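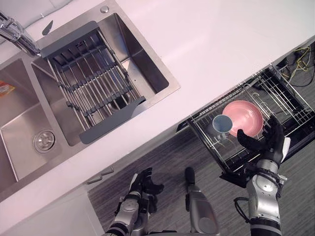

What does Prukano do?

We teach people to cook the food they grew up eating, or wish they had, in small evening classes in Inholm.

I started Prukano out of my own apartment with one good knife and a soup pot that belonged to my grandmother. The plan was to teach a few neighbors how to make dumplings and then go back to my regular job. The neighbors told other people, my landlord got a bit twitchy about the stairs, and by the following November I was signing a lease at 2335 Skaltitz Street (the old shoe repair place, if you've been in town a while). I never did go back to the regular job!

We're a small school and I like it that way. There are 4 of us teaching now, and each of us sticks to what we know. I do dumplings, noodles and anything that starts with a bowl of flour. The others cover bread, everyday vegetable cooking, and the big slow stews that people sign up for the minute it gets cold. We all argue about salt.

How the classes work

You pick a course, you come once a week, and you eat what you make. Most courses run for 3 weeks, which gives you time to mess something up, go home, try it again and come back with questions. I love the second week best. People walk in with pictures of their lopsided loaves on their phones and they're so proud – and they should be, a lopsided loaf tastes great.

You don't need any experience. I've taught folks who had never chopped an onion, and I've taught a retired baker who wanted to learn soup. Please don't go out and buy a lot of gear before you start either. Bring an apron if you have a favorite, wear shoes you can stand in, and tell us ahead of time about allergies so we can plan the shopping.

Where the food comes from

Nearly all our flour comes from Meléndez, a little mill outside town that still answers its own phone. They talked me into trying their rye a couple of winters ago and now I put it in everything, including a pancake that half the class adored and the other half politely left on the plate. I'm still working on that one. Vegetables come from the Inholm market, so the menu shifts around with whatever looks good that morning.

A few practical things

Classes start at 6:30 in the evening and we're usually done by 9. Parking on Skaltitz Street is free after 6, but the bakery side fills up fast, so try around the corner by the library. If you have to miss a week, send me a note and I'll fit you into another group when there's room. Gift cards are good for any course and they don't expire.

We also have a recipe letter. It goes out once a month to anybody who wants it, whether you've taken a class or not – the last one was all cabbage. Write to the school and I'll add you to the list.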